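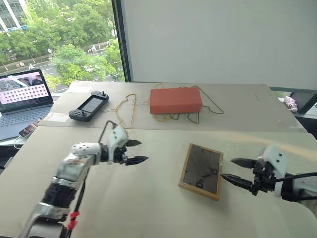

Home News Features Workshop Archive About

The house rules for a two-armed bench

12/26/25
6 min read

I got to Trinham with a head full of questions about safety law and left mostly talking about tape. The woman who runs the robot benches at Ratix wrote the rulebook there, and she asked me not to use her name (her team would tease her forever, she says), so she's just going to be "she" from now on.

The rulebook started as one page. It now has 38 rules in it, and I'd assumed she'd be proud of that. "No, it's too many," she told me, before I'd even sat down. "I'd like to get it to 30 by February. People remember about a page. After that they remember that there's a binder."

So which ones would she keep? She didn't even have to think. Hands stay out of the space between the two arms while the motors are live. Whoever starts a run says so out loud and waits for an answer. And you look at the cables before every session, all the way from the gripper back to the base, with your eyes and your fingers.

"The cable one came from Drascombe," she said. Drascombe was the company's first arm, and it went through cables like I go through phone chargers. "We had a loop catch on a corner, and the arm just kept pulling. It wasn't dramatic. It was slow, and it was expensive, and I could have seen it coming if I'd looked."

I asked about clutter, which is a touchy subject for me (you should see my desk!). She has a softer view than I expected. The part of the table the arms can reach gets cleared down to the thing being worked on. Farther back she's relaxed, as long as cords don't creep forward. "If I banned phones and laptops from the room, they'd be on somebody's knee. I'd much rather have them on a table where I can see them."

Glass gets its own rule. Anything with a glass face has to lie flat before a gripper comes near it, and the first approach is done at the slowest speed, with the fingers open. "A pointed fingertip puts all its force in one tiny place," she said. "You can be gentle by your own standards and still crack something."

Then there's the log. Every stop gets written down, including the boring ones, and the log for Mathias, their current setup, has 1,262 entries. I said that sounded like a nightmare to read. She laughed and said most of it is people pressing stop when they felt unsure, and those are the entries she likes best. "I never ask why someone pressed it. The day I start asking, they'll wait an extra second to be certain."

Does she follow the published standards too? Of course, she said, and a bit sharply. They come first, and the house rules fill in what's particular to her benches. She just thinks people hide behind them. "You can pass an audit and still have a new person leaning over a live arm to grab a pen."

We ran out of time around there, as she had a bench check to do. She took her binder with her and crossed out rule 6 on the way to the door.

Back to Features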